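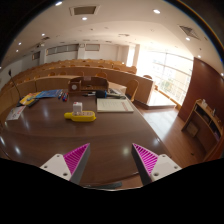 Temitope Ajayi です。夜行バスの件、Gusness 行きは荷物が一人15キロまでに変わったそうです。超過は現地払いとのこと。スーツケース2個の人は要注意で。

ファティマです、取り急ぎ。荷物の件、了解。私は機内持込サイズ一つにします。

> Chidubem Fashola wrote:
> 宿は Shabalala で仮押さえ済み。朝食つき。
> 3月中なら取消料なしらしいです。
> バスと船、どっちで行くか早めに決めませんか。
> 船だと片道114ユーロ、寝台は別。

船に一票。バスは前回腰をやられたので…。ただ船は港までの移動が面倒、Wikarside の駅から乗り継ぎ一回。朝6時台の便に乗らないと間に合わないはず。時刻表は Kristof が持ってたと思うので、あとで流してくだい。

宿のほう、部屋割りは Morenike にお任せでいいですか。私はいびき平気なのでどこでも。枕は持参します。

あと島の両替所、手数料が高いので先に替えておくのがおすすめ。前は300ユーロ替えてけっこう引かれた。カードは港の売店で使えず。

持ち物、共有分だけ書いときます。

1. 変換プラグ(Chidubem が二つ持参)
2. 酔い止め。船になったら多めに、
眠くならないほうで

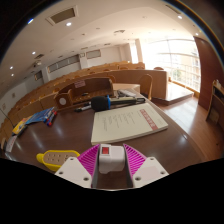

3. 雨具。傘は風で役にたたないのでカッパ
4. 予約票の紙のコピー、各自一部

抜けあったら足してください。返事は今夜10時ごろまでにもらえると助かりまs

Fatima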